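11 Dec 2021

Notebook, small workshop, Jeltumard

Continued with the board and the blocks today. I write a bit more than usual, so that Lotte can read it when she comes back and does not have to ask me everything again.

The board first. It is the one glued from light maple-colored strips, with the grain going the long way. I sanded it again by hand with 240 paper, then wiped it and let it stand on its side near the window. I had hoped the color differences between the strips would become smaller after sanding, but they are the same as before. Chukwuemeka says this is good and a board with only one tone looks like it came from a catalog. I am not so sure. The darker tan strip near one long side still pulls my eye every time. If we make a second board I would like to sort the strips before gluing and put the dark ones in the middle, or leave them out.

Flatness: with the steel ruler on edge I can see a little light under it at one corner. I tried with a piece of paper and it goes in maybe a finger's width, then stops. For blocks this is fine. For the Halska tray it would not be fine, but this board is not for the tray.

Oil: one thin coat of the Storkwood oil, wiped off after 30 minutes. The can says to wait longer, but last time when we waited longer it became sticky and I had to use the scraper. I did not put a second coat. The small dark flecks in the wood came out a bit stronger with the oil. I do not mind them.

Then the blocks. These are the painted ones from the box marked Sung, the box with the broken lid. I wanted to see how the shapes stand on the oiled wood, if they slide, and if the paint leaves marks. I put them out on the board without any order, the board lying on the blue perforated top.

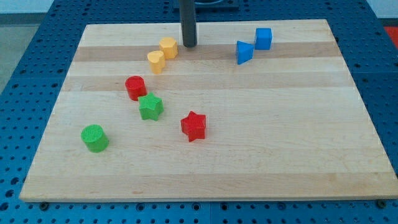

The heart is the most difficult shape to make and I think also the least useful one. When it stands with the lobes up there is very little to hold it from the sides, and my fingers always go to the point. The children at Chukwuemeka's sister's house like it best, he told me, so it stays in the set. But I want to make the point a little more blunt next time. On the one from the first batch the paint is already gone there.

The octagon is better than I expected. It is short, it stands well, and it is easy to turn. On the sides the yellow looks deeper than on the top, and at first I believed it was two different layers of paint. I took it to the window and it is the same paint, only the light. I wrote this down because Lotte had the same question in the summer and we never answered it.

The triangle and the cube, both blue. The triangle I like very much. I pushed it with one finger on the flat face and it moves evenly. The cube also moves evenly but makes a small scratching noise, so there is probably dust on the bottom or a rough edge. I did not look yet.

Paint marks: I pressed each block down hard with my thumb and turned it a little, then lifted it. Nothing on the board from the blue ones. From the yellow heart there was a very weak line, which went away with a dry cloth. I would like to repeat this when the oil is older, because the surface was still a little soft today and maybe the test is not fair.

Weight: I started to weigh the blocks on the kitchen scale but it jumps between two values for everything light. We need the other scale. It is in the cabinet with the batteries missing.

One more thing about the storage. If the blocks go back in the Sung box wet with paint dust on them, they stick together. Please wipe them before. The cloths are in the drawer under the clamps, the gray ones are for oil only and must be laid flat outside after use, not in the bin.

To do:
- look at the bottom of the blue cube, sand if rough
- new lid for the box (Chukwuemeka has a thin piece that may fit)
- batteries for the small scale
- ask Lotte Van Acker if she still has the paper pattern for the heart
- second coat of oil on the board, or decide that one is enough
- order 500 grit paper, only a half sheet left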